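Chapter 5
The Bag, the Box and the Tray: What Packing Is For

Most advice on packing small goods begins with a claim that should make you suspicious: that there is a right way to do it, and that somebody has measured it. Ask where the measurement came from and the trail usually goes cold.

Take the figure that Nana Boateng quotes in the Drondirum packing notes, which many shops still hand to new staff. A good packer, we are told, can bag 211 small items in an hour. What size of item? What kind of bag? Was opening the bag part of the job, or had someone already opened it? The notes don't say. Anyone who has rubbed the top of a thin plastic bag between two fingers, waiting for the sides to come apart, knows how much hangs on that last question.

The Cokwood trial, which we look at in Section 5.2, does a little better. It covered 3000 packed orders and at least kept bags and trays in separate columns. Even so, its authors wanted trays to win, and they chose goods that sit well in trays.

In this chapter we ask you to be harder to please. A shopping bag has no fixed shape. It folds under itself, it hides its own opening, and it will lie differently each time you put it down. A tray with raised walls keeps its shape whether or not anything is in it. Those are real differences, and you can check them at a kitchen table without a trial of any size. Whether they add up to "trays are faster" is another matter, and the evidence so far is thin.

Before reading on, write down which of the two you would choose for one small box, and why. Keep the note. You will need it for the exercise at the end of Section 5.3.

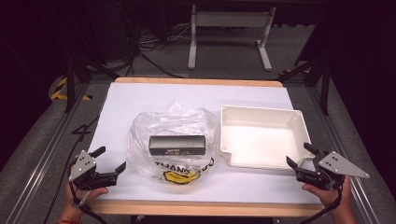
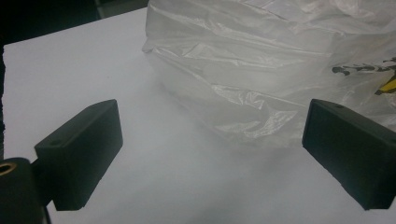 Figure 5.1 A thin plastic bag with printing on it. The first view also shows a small black box and an empty white tray.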